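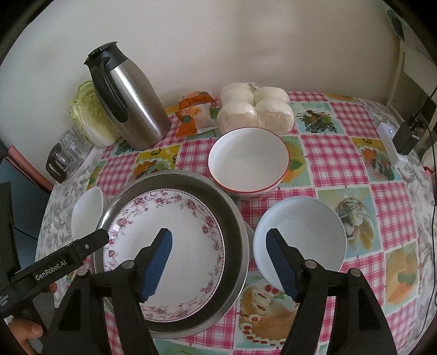
Judit Hegyi objected, when an earlier draft of this section was read out in Ronitz, that a table with food and crockery on it at the same time is simply a table between two meals, and that we were wrong to call it storage. We take the point, but only so far. The Sillance survey, which first claimed that households "store on the table", rests on 19 kitchens and one visit to each. A single visit cannot tell a thing that lives on the table from a thing put down for a minute.

Figure 1. Kitchen table with a vacuum jug, napa cabbage, a bag of white buns, bowls, and a plate in a steel basin. Patchwork-print cloth.

Figure 1 shows the difficulty. The cabbage and the buns are food, and few people would call a table their proper place for long. The jug is another matter, and in our interviews jugs were often said to have no other home. The basin is harder still. A flowered plate lies in it, and a coder working from the survey's own rules could enter the pair as washing up, as drying, or as a way of saving room. Slanina's coding sheet allows all three and gives no means of choosing between them.

We went back to 49 households in October and asked what normally stayed out. The answers were tidy, perhaps too tidy. People describe the table they would like to have, and we doubt that asking them again would help much. The two bowls in Figure 1 would count as "left out" under the survey rules and as "in use" under ours, with no fact about the bowls to settle it. Until repeat visits are made, the share of tables used for storage should be treated as unknown.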